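Justari Bench Guide > Part 4 > Recording Paper Tasks
Filed under: Teaching by Demonstration
Last updated: Wednesday, June 15, 2022

4.3 Recording a paper-handling set

Paper is the worst-behaved material in this guide. It slides, it curls, it sticks to its neighbour, and it goes limp at the moment you need it stiff. The learning system has to see all of that, so please don't iron out the trouble before you press record. Godelieve Van der Linden, who wrote the first version of this section, used to flatten every sheet under a dictionary. Her model was superb with flat paper and helpless with the other kind.

A full set is 300 episodes per task. Allow more than one sitting.

Before you start

1. Switch on both arms and wait for the wrist lights to settle. If a light blinks, go back to 4.1. Talking to it doesn't help.

2. Open Ovham on the recording computer and choose the task by name. Type the instruction in plain words, the way you'd say it to a person who was paying moderate attention. "Pick up the green sheet with both hands" is fine. "Execute bimanual sheet acquisition" will be sent back to you by Ho-yin Wan.

3. Scatter the coloured sheets over the floor of the workspace. Let some overlap. Turn them to different angles.
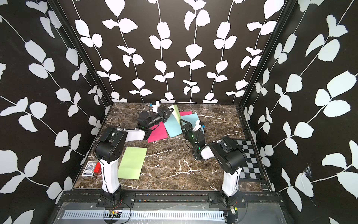 4. Check all the live views. You want the overhead and both wrists, and you want them moving. A frozen view looks exactly like a good one until you wave at it, so wave at it.

5. Bring both arms to the start pose and press the left pedal once. Pressing it twice starts and stops the episode, and leaves you with a very short film about nothing.

CAUTION: Keep your hands out of the workspace while the pedal light is on. The grippers close on whatever is between them and have no opinion about what that is.

Recording an episode

6. Take hold of a sheet by its edge with one gripper. Approach low and slow. If the sheet skates away, follow it and try again in the same episode. A recovered fumble is worth keeping.

7. Bring the second gripper in and close it on the same sheet. Don't tug. Two arms pulling on one sheet will settle the matter by tearing it, and the stationery budget is Wim Van der Linden's, which means you'd be explaining it to Wim.

8. Finish the move, open both grippers, back away and press the pedal to save.

9. Mark the episode Good, Fumbled or Bin. Use Bin only for the 3 cases in the list at 4.5. Being embarrassed by your own driving isn't one of them.

10. Rearrange the sheets by hand and go again.

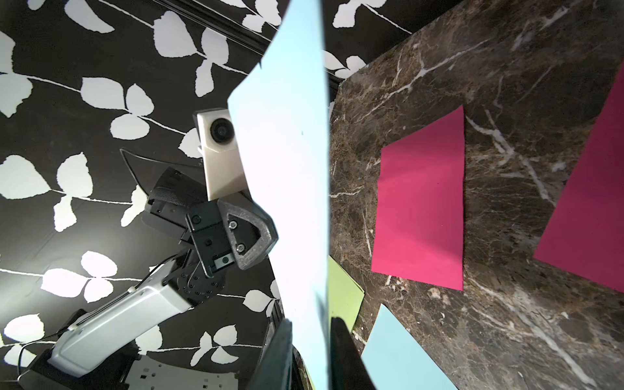
Wrist views need a look of their own before you save. A sheet held close can swallow much of what the camera would otherwise see, and the operator, who is watching the overhead view, never notices. Some blocking is normal and you should leave it in. With the light blue sheet up in front of the camera like this, the other arm's gripper and camera still show to one side of it, and so does the magenta paper lying on the marble, so the episode is usable. If the held sheet fills the whole view from start to finish, mark it Fumbled and add a note.

NOTE: Colours matter to the written instruction. If there are two magenta sheets out, "pick up the magenta one" has two right answers, and the system will learn to dither. Say which one you mean.

NOTE: Replace any sheet that has gone soft at the edges. Keep the old ones in the tray marked Onstead and bring a few back for the final batch, where a bit of wear is wanted.

If the count in Ovham stops climbing

The usual cause is a full drive. Sanne Desmet once drove 118 perfect episodes onto a disk that had stopped listening, and she will tell you the number without being asked. Stop, clear space, record one test episode and play it back before carrying on. If it still won't save, see 4.6, Drive Faults.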